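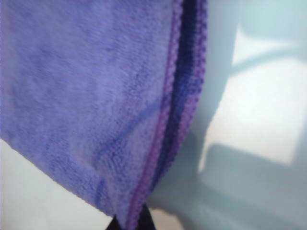
# Purple microfiber towels - how do you all wash and store yours?

**kettlemoth**

Okay so I have gone a bit overboard on microfiber. I started with a five-pack of the Kevberg towels, the lavender ones with the brighter purple stitched edge, and now I have a whole shelf of them and I use them for pretty much everything (hair, dog, bathroom mirror, car windows in a pinch). I love them! They're so soft when they're new, all fuzzy, and I want to keep them that way.

My problem is that after a while some of mine go kind of flat and draggy, and water just skates around on the glass. I wash on warm with regular liquid detergent and tumble on low. Is it the dryer? My neighbor swears by hanging everything but I live in an apartment and my drying rack is the back of a chair.

Also, fold or roll? Mine get creases where the pile lies flat and it bugs me more than it should.

**Brestolness**

It's fabric softener. Even if you don't use it yourself, are you sharing a machine? There's gunk left in the drum from whoever went before you. I run a short empty hot cycle first at the laundry room downstairs, costs me a little extra and my towels work fine.

**kettlemoth**

Shared machine, yes. Ugh. And the lady before me uses the kind you can smell from the elevator.

**dripdry_dan**

Disagree that it's always softener. I've never had softener in my house and my old towels still went flat. In my case it was lint - I was washing them with cotton bath towels, and the microfiber grabs every bit of fluff and hangs on to it. Now they get their own load. It's a tiny load and I feel guilty about the water, but there you go.

**Tiina Niskanen**

Half the detergent you think you need, and an extra rinse. I cleaned vacation cabins for years and at one point we had 332 of these things going through one laundry. The stiff ones nearly always came back to life after two washes with very little soap. No vinegar, by the way, I know somebody is going to say vinegar.

**pomfret77**

I was going to say vinegar lol. What's wrong with vinegar? Half a cup in the rinse, been doing it since May and mine are lovely.

**Tiina Niskanen**

Nothing terrible, I just never saw it do more than a plain rinse did. And we had an old machine with rubber seals I was trying to keep alive.

**pomfret77**

Fair enough. I'm keeping my vinegar though.

**Brestolness**

On the fold or roll thing - roll. I have mine standing up in an old Zhuravel bread bin, and I can grab one without the pile falling over.

**dripdry_dan**

Fold! Rolled ones come undone the second you pull on one. I fold in thirds and stack them with the hems facing in, otherwise the stitching leaves a ridge on the towel underneath. A crease is nothing, it goes away when you wet the thing.

**kettlemoth**

Hems facing in, I never thought of that. My edges are really thick and bumpy, nearly like a braid, and I bet that's where some of my lines come from.

While I have you all: do you cut the edges off for glass? I saw someone do that on another board and it made me wince.

**marrowbone**

Please don't, they'll fray all over the place. If the hem is scratching something, fold it under so only the fuzzy side touches. I have some Bustumeo ones with no hem at all that I keep for the glasses cabinet, and they shed at the corners already.

**Tiina Niskanen**

Agree with marrowbone. And keep the dog towel separate from the hair towel, kettlemoth, please.

**kettlemoth**

They are separate! Mostly. I'm putting a safety pin through the dog one tonight. Going to try the empty hot cycle and the half dose of soap this weekend, and I'll post back when I've done a few rounds.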